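Gripper fault on foil trays: frequently asked questions
Zilberg two-arm table cell, maintained by Muthu Unnithan

What is the fault?
The right gripper closes on the wall of a foil tray, lifts, and does not release when the open command is sent. The controller logs code 142 and holds the arm in position. The left arm is not affected.

Which grasps are involved?
All logged cases are side-wall grasps near a corner of the tray, with the fingers reaching down inside. Grasps on cookies and other loose food items have not produced the code.
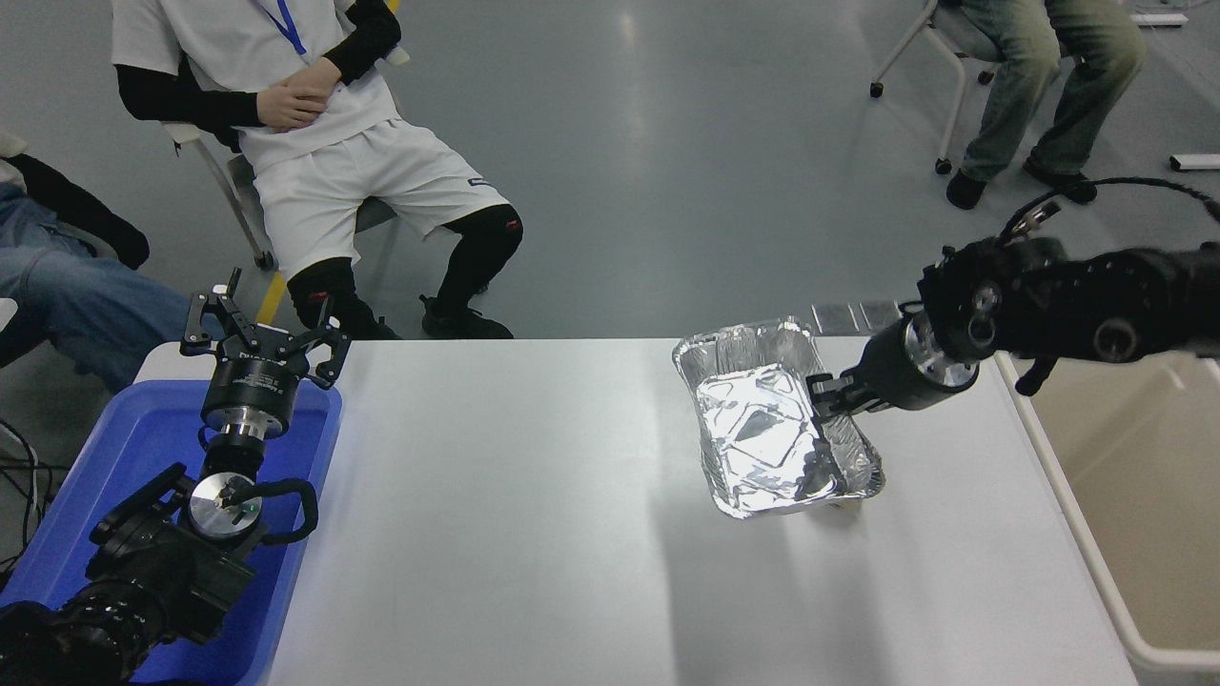
What causes it?
Thin foil gives very little resistance. The gripper keeps closing past its expected width, the force reading stays below threshold, and the software treats the grasp as incomplete. An open command received in that state is queued and never sent. Sofia Matos reproduced it on the bench with firmware 2.5.

How often does it happen?
The December log has five cases in 1,534 grasps. Two of them ended with the tray crushed.

Can I pull the tray free by hand?
No. The motors are still powered and the queued command can execute without warning. Press the emergency stop first, wait for the drive lights to go out, then support the tray and open the fingers with the manual release.

Does the stop drop the arm?
The arm has no brake on the wrist joint and will sag. Keep your hands out from under it.

What should be cleared before a restart?
Take crumpled foil off the table and put it in the beige bin. A food item may stay on the table if it is clear of both arms. Home the left arm first with its gripper open.

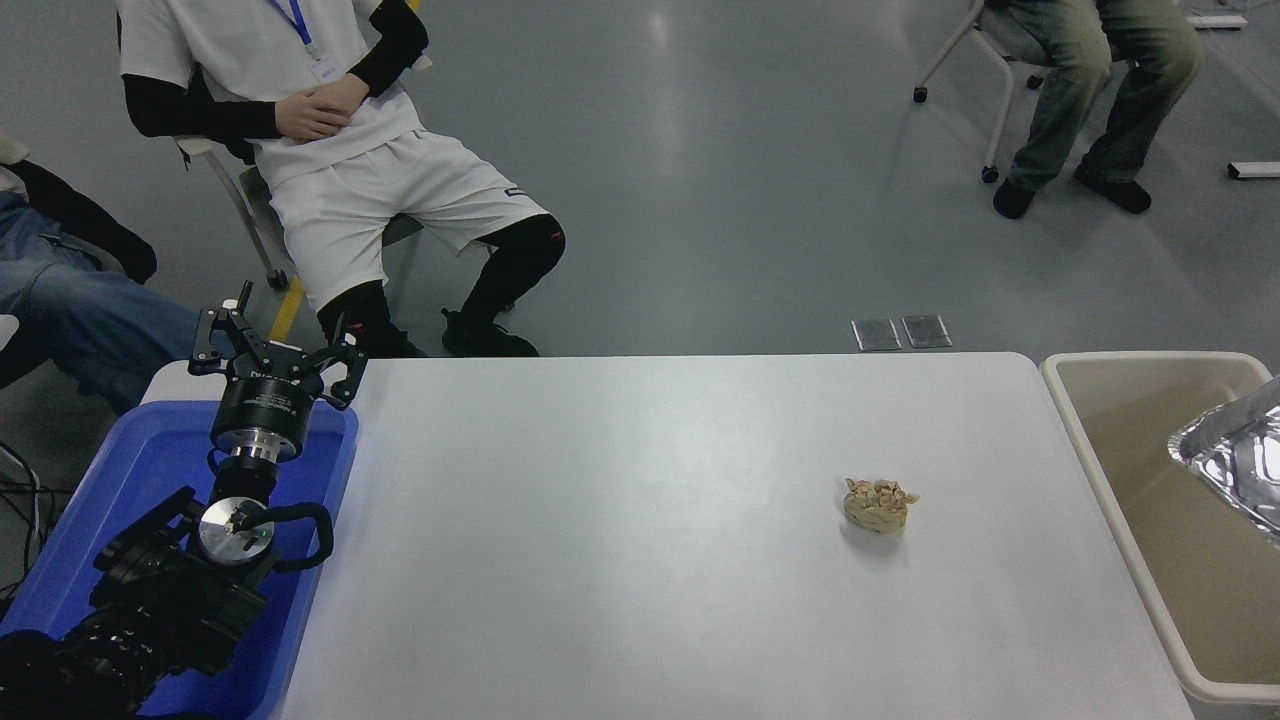 Is there a permanent fix?
Tiago Rocha has a patch that sends the open command regardless of grasp state. It is under test. Until it is released, set the minimum closing width by hand in the tray profile.

Where do I report a new case?
Send the log file and the tray type to Zulmira Abreu. Do not clear the code before saving the log.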